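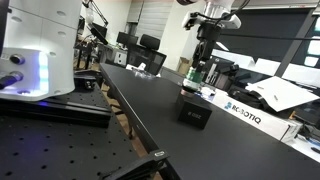 Hallo Igor, hallo zusammen,

Igor Oravec schrieb am 2020-09-02:
> Kann mir wer sagen, wie ihr eure Flaschen und
> Schachteln sortiert? Bei mir fliegt alles
> durcheinander, und Bristby liefert bald wieder.

oh, das Thema hatte ich im März auch! Ich hab dann erst mal alle leeren Kartons flachgelegt und weg damit (bis auf 2, man weiß ja nie). Die Flaschen stehen jetzt nach Größe beisammen, die mit 300 ml vorne, die mit 400 ml dahinter. Auf jede kleine Schachtel kommt eine Nummer, immer vorne drauf und nie auf den Deckel, sonst sucht man sich dumm, sobald was obendrauf steht. Die Liste dazu hängt innen an der Schranktür.

Durchsichtige Tüten nehm ich nur noch für Kleinkram, Deckel und so. Die von Zirel reißen leider schnell, die von Ďurica halten besser, kosten aber auch mehr.

Und mach den Tisch vorher frei, Igor, wirklich komplett! Ich hab beim ersten Mal drumherum sortiert und durfte am nächsten Tag von vorn anfangen.

Hat eigentlich noch jemand die Etiketten von Rondden? Ich bräuchte 6 Bögen, Porto zahl ich natürlich.

Liebe Grüße
Emília Ševčík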